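Jobs and Vacancies > Part-time and fixed-term > Hedham

Home Data Collectors and Fault Reviewer (part-time), Tveit Handling

Tveit is looking for people to record everyday handling tasks with our hand-held grippers, and for one person to review recordings and fault reports. The work is based in Hedham and in the homes of people who have agreed to let us use a room. No background in robotics is needed for the collector jobs.

Why we are hiring now

In November we had to withdraw 800 recordings from the Lotusine project. The cause was a finger pivot that had worked loose on one of our grippers. With the pivot loose, one finger closed slightly behind the other. The person holding the tool could correct for this by turning the wrist, and did, without giving it much thought. The recordings looked fine at normal speed and passed our checks.

The fault came to light when a control policy trained on those recordings was run on the arm in our lab. The arm copied the wrist turn. On rigid boxes this made little difference. On soft packets it pushed the packet sideways against the wall of the container and kept closing. A packet burst on the first run. On a later run the arm pulled the whole container toward itself, and the operator's thumb was pinched between the container and the edge of the bench. The injury was a bruise and a split nail. The operator had reached in to steady the container while the arm was live, which our rules did not clearly forbid at the time. They do now.

We stopped arm trials for 11 working days. We went back through the logs and found that two collectors had written "feels a bit stiff" and "left side sticks" in the comments box. The comments box was not being read by anyone on a regular basis. That was our mistake and not theirs, and it is the main reason the reviewer job exists.

What has changed

- Every gripper gets a pivot and pad check before the first recording of the day and again after the break. It takes a few minutes and it is paid time.
- A gripper that is dropped is taken out of use until it has been checked at the lab, even if it seems to work.
- Any comment about stiffness, sticking, noise or play now holds that day's recordings until a reviewer has looked at them.
- Hands stay outside the marked area whenever the arm is live. If something has to be moved, the arm is powered down first.
- Collectors can stop a session at any time for a fault and are paid for the full session.

The collector jobs

You will work alone or in pairs. A session lasts three hours, including setup and a break. You pick up a kit from our unit in Hedham, take it to the address on your sheet, and record a set list of tasks: folding cloths, loading a drawer, sorting shoes, taking items out of containers and putting them back. At present most of the list is soft packaging, as we are replacing the recordings we withdrew.

Soft packaging is slow going. Bags fold over the pads, slide under each other and catch on the container walls. You will repeat the same short task many times and vary the starting layout between takes. Some of it is dull, and applicants should know that before they apply.
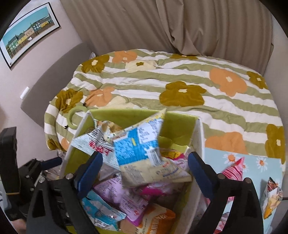 Snack sorting task: packaged snacks in a green and white bin, hand-held gripper in position.

You will need:
- steady hands and reasonable eyesight, with glasses if you wear them
- to be able to hold a light tool at chest height for several minutes at a time
- to be comfortable working in other people's homes and leaving them as you found them
- to write short, clear notes in English

A driver's license is useful but not required. We have 10 collector places, each for 22 weeks, at two or three sessions a week. Daytime and evening sessions are available.

The reviewer job

The reviewer watches samples from each session, reads every comment, and decides whether recordings are released, held or withdrawn. You can also stop arm trials, and you do not need a manager's approval to do it. We would like someone who has worked in quality inspection, machine maintenance, lab safety or something close to these. You will report to Stellan Björklund, who runs operations, and work alongside the two technicians who service the grippers.

This is a part-time post of four mornings a week, with an option to extend.

Pay and training

Pay rates for both jobs are on the information sheet, which we send on request. Training is one paid day at the unit, followed by two supervised sessions. Training covers the daily check, how to report a fault, and the incident described in this notice. You will handle the faulty gripper yourself - we kept it as it was - so that you know what a loose pivot feels like in the hand.

How to apply

Send a short letter and your work history to the Tveit office in Hedham, and say which job you are applying for. If you have ever reported a fault or stopped a job for safety reasons, please tell us what happened. We hold an open hour every Tuesday at 5 p.m. at the unit, where you can try a gripper and ask questions. You don't need to book.

People who worked on the earlier Lotusine sessions are welcome to apply again.

More vacancies near Hedham
Warehouse Picker, Nights - Bestano
Gripper Service Technician (maternity cover) - Tveit
Conveyor Maintenance Assistant - Bestano
Front Desk, Saturdays - Hedham Leisure Center
School Bus Monitor - Hedham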